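Eltley Sea Anglers, winter talk – my speaking notes

(Kettle goes on at the halfway point. Talk first, slides when they come up, don't read off the screen.)

Hello and welcome

Say hello. Say thank you for coming out. Ask whether they can hear me at the back and wait for the answer this time.

I've been asked to talk about shore fishing for bass, and what I thought I'd do is tell you how I go about a session from start to finish, mistakes and all. I'm not a match angler. I've never won anything except a tin of biscuits in the raffle here, and I was very pleased with those. What I have done is spend a lot of nights standing on the beach at Brivberg with a headtorch and a flask, and some of it has sunk in.

If you've got a question, shout it out. I lose my place easily but I'll find it again.

Why Brivberg

For anyone who hasn't been – it's a shingle bank that drops off steeply at the western end and flattens out into sand and weed as you walk east. Most people park, walk straight down the steps and fish in front of the car. I did exactly that for five winters and caught whiting.

The turning point was going down at low water on the biggest tide I could find, no rod, just wellies and a notebook. You'll see gullies. You'll see a long patch of mussels opposite the second groyne, and a sort of shallow bowl behind it which fills up first when the tide turns. I drew all of it very badly. I still use that drawing.

(Hold up the notebook. Pass it round. GET IT BACK.)

Do this on your own beach before you buy any more tackle. It costs nothing and you get a walk out of it.

Tides, without the maths

People glaze over at this bit so keep it short.

I like the first two hours of the flood over that mussel bed, and I like the hour after high water at the steep end. In between I have my sandwiches. On small tides I'll often go somewhere else or stay at home, though I've had good fish on small tides when there was a bit of a swell running, so don't take it as law.

Wind matters more to me than tide these days. An onshore blow that's just dropping off, with the water still coloured – that's when I start making excuses to leave work early. Flat calm and gin clear, I go for mackerel off the rocks and enjoy the sun.

Story: the 2nd September session. Keep it to five minutes, last time it went on for ever!

It had blown for days and then gone quiet by teatime. I got down there with the light going and there was already somebody in my spot, so I walked on another hundred yards, grumbling, and dropped in at a place I'd never bothered with. First cast, nothing. Second cast, a bite that pulled the rod clean off the rest and had me running down the shingle after it in waders, which if you've tried it is a lot like running in a dream. I got hold of the butt, the fish did one long run to the left, and the hook pulled.

So I stood there. You know how that feels. But I put another bait in the same place and had three bass in the next hour, all good fish, and the chap in my spot came over to ask what I was using. Same as him! Lugworm, two on the hook. He was casting over their heads, I'm fairly sure of that. Mine were landing close enough in that I could hear them plop.

Pause here. Let it sink in. They are nearer than you think. I'll come back to this one.

Tackle

I bring far less than I used to. One rod, and a spare tip in the car. A reel I can strip down and rinse when I get home. A small shoulder bag. If it doesn't go in the bag it doesn't go to the beach.

Rig wise, a plain running ledger does me for nearly everything. Hooks – buy good ones, and change them when they've been dragged through stones all night. I check the point against my thumbnail and if it slides, it goes in the old film pot and comes home with me.

Line: I'm on 15 pound mono with a shock leader. Somebody will ask about braid. Braid is lovely for spinning and I can't get on with it over mussels. Leave it there or we'll be here until midnight.

My rod rest is a Tastero, the folding sort, bought second hand, and one leg has been bound up with tape since February. It's fine. I wouldn't swap it.

Bait

Fresh lug if I can dig it, and if I can't I'll buy it and not feel bad. Peeler crab early in the season. Squid is the one I always have in the freezer, cut into long strips, and it catches more bass than it gets credit for.

Wrap each session's worth separately before you freeze it. Label it. I once took what I thought was squid to the beach and it was a chicken breast. (It caught a dogfish. They'll laugh at this, give them a second.)

Keep bait out of the wet. A soggy worm falls apart on the cast and you spend half an hour fishing a bare hook, feeling hopeful.

Getting the fish home and into the kitchen

Only keep what you're going to eat, and check the current size and bag rules before you go. They change, and it's on you to know them. Most of mine go back.

If I'm keeping one, I dispatch it straight away, bleed it, and get it into a cool bag with ice. Gut it before you leave if there's somewhere decent to do it. Scale it outdoors. I cannot stress this enough. I did it at the sink once and we were finding scales until Easter.

For cooking, the simplest thing is whole, slashed on both sides, with salt, oil and whatever herbs are going. The other way I do it I learned at Hà, the little café on the harbour road, where they steam it with ginger and spring onion and pour hot oil over at the end so it spits. I asked how they did it and they very kindly told me. Mine isn't as good as theirs but it's not far off, and it takes less time than waiting for chips.

You want a clear worktop before you start, and the plates already out, and everyone told to sit down.

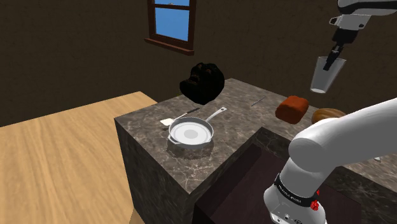

Safety – don't skip this

I know, I know. Two minutes.

Tell somebody where you're going and when you'll be back, and then come back when you said. Phone in a waterproof pouch, on you, not in the bag. Two lights. If you're fishing the mussel bed on the flood, the bowl behind you fills before the bit you're standing on does, so set an alarm and move when it goes off, even if you've just had a bite. Especially then.

I got it wrong once. Wet to the chest, lost a good net, frightened myself properly. I didn't tell my family until the summer.

Cliff end: stay off it after rain.

Slide with the tide clock goes here if it's working. If it isn't, draw it on the flip chart.

What I'd do if I was starting again

Fish one beach for a whole year. Write things down, even the blanks, and most of mine are blanks. Start close in and work out. Go with someone who'll let you be quiet.

And talk to people on the beach. Nearly everything I've told you tonight I got from somebody standing further along the shingle with a better flask than mine.

Wrap up

Questions. Likely ones:

Lures after dark? Yes, slow, shallow, and dark colours do as well as light ones for me.

Best bait digging near Eltley? Smile and change the subject.

Can you fish Brivberg with children? Yes, east end, summer evenings, take more food than you think.

Remind them about the spare rigs on the side table, help yourselves. Ask for my notebook back.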